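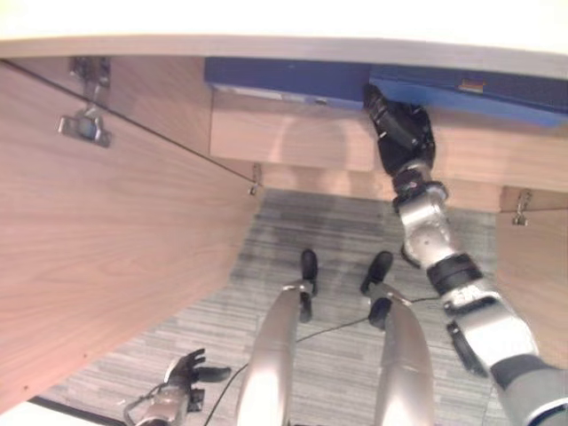
Rellton has completed the first stage of its office storage program, which covers the desks and low cabinets on the open-plan floors of its main building. The program gives each workgroup a fixed place for current papers and moves older records into shared storage. It begins at the desks themselves, where files and boxes are often kept out of sight and then forgotten. A long blue object directly beneath a desktop, with wood-grain panels on both sides of the knee space, is typical of what staff were asked to look at first. Items in such positions are now being checked, labeled where necessary and assigned to a cabinet close to the person who uses them.

The work is being carried out with Pakavex, a supplier of filing products and storage planning services. Under the agreement, Pakavex will provide 2,000 document boxes and the same number of matching folders. Delivery started before the holidays and will continue until May.

"Our staff told us that they spend too much of the day looking for papers," said Lotte Koster, Director of Workplace Services at Rellton. "We have asked each group to decide what it needs at hand, and we have given people time in the working week to do it. I am grateful for the patience they have shown."

Low cabinets with hinged doors remain the standard piece of furniture under the program. They fit next to the existing desks and can be locked. Records in daily use will be kept on the interior shelf, with the label facing the door opening. Boxes may be placed on top of a cabinet while they are being sorted, but should be put away at the end of the day - this applies also to boxes that are waiting for collection. Doors should be fully closed before a work area is left, as an open door can block the walkway between desks.
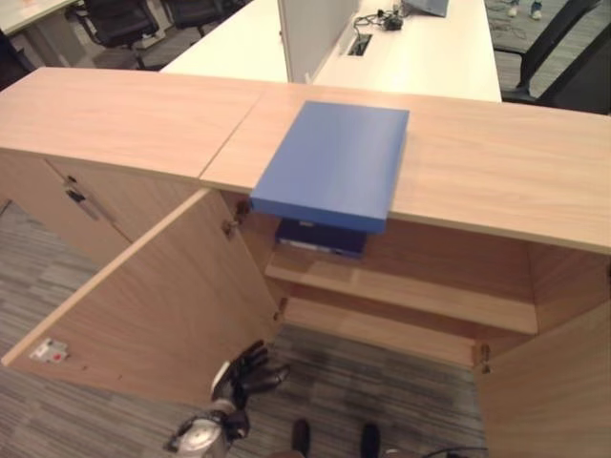
Second Stage

The second stage will include 50 work areas on the upper floors and 20 meeting rooms. Wiremu Doolan, Facilities Manager, will lead this part of the program. Work areas will be scheduled one group at a time, and a notice will be sent to each group before its turn. Surplus cabinets in good condition will be offered to other Rellton offices before any new furniture is ordered.

"A cabinet should be simple to open and simple to understand," said Jytte Lauritsen, Head of Planning at Pakavex. "We are pleased to continue our work with Rellton and its employees."

Personal belongings are not part of the program. Employees who find items without a name are asked to hand them in at the reception desk on the ground floor.

Further information on the schedule is available from the media office.

Media contact: Rhiannon James, Corporate Communications, Rellton
© Rellton. All rights reserved. | Back to top
Last updated: 4 January 2024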